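Lamp sockets, bulbs and power strips: your questions, and some doubts

Selim Güler runs the repair table at the Kikomdale hall, Saturday mornings. He wrote these answers and is suspicious of most things sold on a blister card.

Do I really need a socket that plugs straight into a power strip?

Probably not. People buy them because they look handy, then leave them in a drawer. They make sense if you want a bare light low down on a workbench, or if you want to test a bulb without climbing a ladder. For a reading corner, buy a lamp. The ones sold with the word "designer" on the card do the same job as the plain white kind.

How should I set things out before I start?

Flat surface, strip in the middle, bulb lying down where it can't roll off. Keep the strip unplugged from the wall while you work. I've been told this is fussy. Fine, it's fussy. Keep one hand on the strip, too, as the light ones slide around the moment you push on anything.

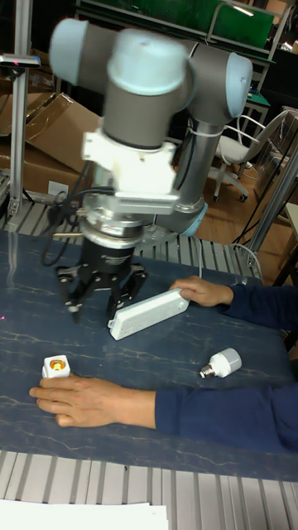
Does it matter which goes in first, the bulb or the socket?

The packaging on the Wondel one says bulb first. The Tuncer leaflet says socket first. Both can't be the only right way, and I doubt either company gave it much thought. I put the socket in the strip first and then screw in the bulb, with everything still off. Whichever you choose, hold the socket by its base and push it straight in. If it needs rocking from side to side, stop and look at the pins.

I get asked whether a bit of force is all right. A bit, yes. Leaning on it with your body weight, no.
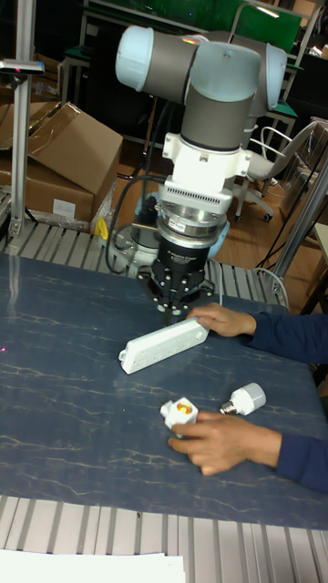 The same goes for the bulb. Turn it by the base end if you can reach it, and quit turning when it seats. People give it one more twist for luck and then wonder why it won't come out in November. I have never seen that extra twist improve a light.

Will any LED bulb fit?

Any bulb with the right screw base will go in. Whether it suits the socket is another matter. Read the wattage limit printed on the socket, and check the length of the bulb too, because a long one sticking out sideways from a strip is asking to be knocked.

The box says my bulb lasts 2000 hours. Should I believe it?

I wouldn't plan my life by it. I kept a log for one bulb in the Rundirdale storeroom and it quit at 1304 hours. That is one bulb and proves very little, but the number on the box didn't come with much proof either.
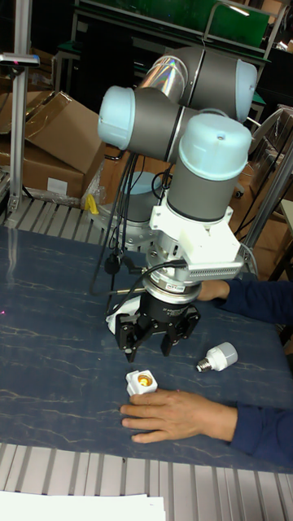 Socket and LED bulb, lying separately.

The bulb doesn't light. Is the socket bad?

Maybe, but check the boring things first. Is the strip switched on, if it has a switch? Is it plugged into the wall? Does the same bulb work in a lamp you trust? Of the 73 "dead" sockets people have brought me, most lit up with a different bulb. I don't poke around inside the ones that didn't. They go in the recycling bin.

Can I leave it plugged in all the time?

You can, and plenty of people do. I don't, mostly out of distrust for cheap strips. Never put it under a desk with papers hanging over it, and don't run a strip off another strip, whatever your brother-in-law says.

Is the expensive power strip worth it?

Sometimes. A surge rating means something. "Premium feel" doesn't. I own 2 strips, one pricey and one plain, and the plain one grips a plug better.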